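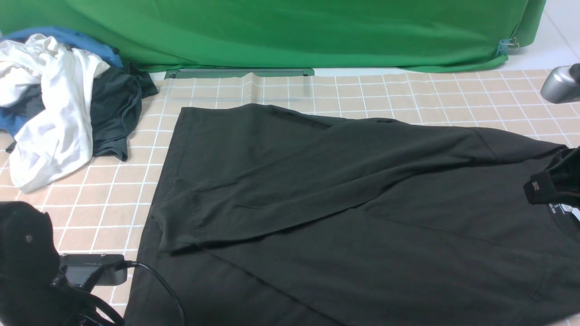 Company > About Flelska

This site uses cookies to remember your pickup address and preferences. Accept | Manage settings

About Us

Flelska washes, folds and packs clothing for other businesses in and near Wovton. Most of what comes through our door is T-shirts: staff shirts for restaurants and hotels, team shirts for summer camps, returned stock for online shops, and sample runs for screen printers. We also take aprons, sweatshirts, polo shirts and hand towels. We don't do dry cleaning, and we don't take household laundry.

How we started

Aigars Raudsepp opened Flelska in the back half of the old Venckus shoe warehouse with two washers, one dryer and a pair of folding tables. He had spent nine years running the stockroom for a uniform supplier, where shirts came back from the laundry in bags, unfolded and with the sizes mixed together. Sorting them took longer than anything else the stockroom did. His first customer was that same supplier.

We now use the whole ground floor of the building. The washers are along the north wall, the folding tables are in the middle under the skylights, and packing is by the loading door. The offices upstairs are rented to an accountant and a dance school, so if you hear music when you call, that's where it comes from.

What we do

A typical order arrives in bins. We check it in by weight, sort by color and fabric, wash, dry, and send everything to the tables. There each piece is looked over for stains, holes, loose stitching and missing labels. Pieces that fail go in a separate bag with a tag saying what's wrong, and you get that bag back with the order. We don't throw anything away unless you ask us to in writing.

Folded shirts are stacked by size, smallest on top, then banded or bagged. Customers who sell their shirts usually want single bags with a size sticker on the front. Restaurants usually want paper bands and no plastic. Both cost the same.

How we fold

Our standard fold for a T-shirt is the retail fold. The shirt goes flat on the table, gets smoothed from the middle out, and one side is brought in with its sleeve. The other side follows, and the hem comes up to the collar. The finished shirt is a rectangle with the neckline at the top and the size label easy to find. New people fold on a gridded mat, which makes it simple to keep every shirt in a stack the same width. Many of our longtime folders still use one.

Dark shirts go on light mats. Lint and bleach spots on black or olive cotton are hard to see on a dark surface, and we learned that the slow way with an early order of black kitchen shirts that all had to be done again.

We also offer a file fold, which stands upright in a drawer, and a roll for event kits. Roll orders need two extra working days. If your store has its own fold, send us one folded shirt and we'll match it.

Sizes and small orders

There is no extra charge for mixed sizes. The minimum order is 40 pieces. Below that the washers run half empty and the price per shirt stops making sense for you or for us. Several smaller customers share a pickup with a neighbor to reach the minimum, and we keep their orders apart with numbered nets.

Our largest single order so far was 1,625 shirts for a charity run, all in one color and in 6 sizes. The one before it was 1,491, from a camp that had stored its shirts in a damp basement over the winter. Most came clean on the second wash.

Detergent

We use Lavum, an unscented liquid, for everything except kitchen aprons, which get a pre-soak. If your staff have skin allergies, tell us when you set up the account and we'll add a second rinse. Fabric softener is off by default. It makes printed shirts feel greasy and shortens the life of towels.

Working here

Folding is a paid, full-time job at Flelska and the people who do it are employees. Training lasts three weeks. Everyone learns washing and packing as well, and the tables rotate with the packing bench after lunch so that no one stands in the same spot all day. The tables are adjustable in height. We hire mostly in spring, ahead of the camp season, and openings are listed at the front desk as well as on this site.

Visiting

The front desk opens at 7:30 a.m. and closes at 4 p.m. Drop-offs go to the loading door on the side street, where there is room for a van but not for a truck. Please call ahead if you would like to see the tables in use. July is our busiest month and we don't give tours then, though you can still drop off and collect as usual.

Page last updated: July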